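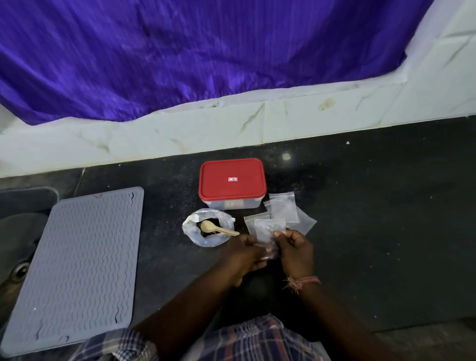 Tahira Pirzada wrote in to ask why her ground coriander tastes like sawdust by the second month, when the seeds she started with were fine. She keeps the jar on the shelf over the stove, grinds a cupful at a time and refills the jar when it runs low. All three of those habits can be changed without spending anything.

## Storing spices and other dry goods in small amounts

**Keep the stock away from the stove.** A shelf over the burners gets steam and heat every day. Use a drawer or a cupboard on the other side of the kitchen, and leave only salt near the pan.

**Grind less.** Whole coriander, cumin and pepper hold their flavor for a year or more. Ground, they start to fade within weeks. Grind 2 tablespoons, use that up, then grind again.

**Don't top up a jar.** The old powder stays at the bottom and never gets used. Empty the jar, wash it, dry it overnight with the lid off, and fill it fresh.

**Split large bags on the day you buy them.** One month's worth goes in the jar and the rest goes into small bags. Press the air out from the bottom up before you close each bag. Wipe the closure with a dry cloth first if you've been pouring powder, as a few grains in the track will keep a zip bag from sealing.

**Double-bag the strong ones.** Cloves, fenugreek and asafetida will get into everything else in the drawer. A second bag helps, and a glass jar is better.

**Label before filling.** Masking tape sticks better to an empty, flat bag. Write the name and the month, such as "cumin, October."

## Freezer or cupboard?

Nuts, sesame and poppy seeds go in the freezer. They contain enough oil to turn rancid in a warm kitchen, and they'll keep there for 6 months. Take out what you need and put the bag straight back, so moisture doesn't collect inside it. Rice, lentils and dried beans are fine in the cupboard.

Dried chilies can go either way. Mine are in the freezer because I had moths one summer and lost a whole shelf.

## Clumped powder

Garlic and onion powder harden when damp gets in. Break the lump with a fork and push it through a tea strainer. If it smells right, use it soon. Throw it out if there's any sign of mold. Measure with a dry spoon and don't shake the jar over a steaming pot.

## Cleaning the grinder

Run a spoonful of plain uncooked rice through an electric blade grinder, tip it out, unplug the machine and wipe the bowl with a barely damp cloth. Leave the lid off until it's dry.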